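About Stodunero

Stodunero is a small cooking school in Honau. We teach everyday home cooking to adults who want to put a decent supper on the table without a lot of fuss.

The school opened on Wullden Street with one stove and a borrowed sink. We now have 4 teaching kitchens and a pantry with 200 jars of dried beans, grains and spices. Most classes run in the evening and finish by 9 p.m. The soup course fills up first - sign up early if you want a place in September.

Lunch is served in the Amini Room, next to the front desk. Aprons and knives are provided.

Speckled counters, colored tableware.
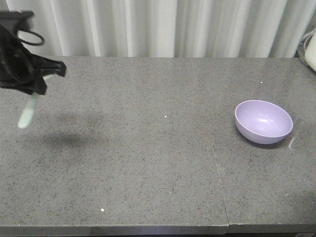
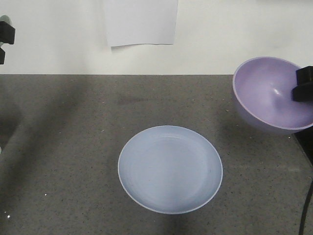
Gift cards are sold at the desk and are good for any class. We also rent the large kitchen for private suppers - call the office for open dates. Street parking is free after 6 p.m.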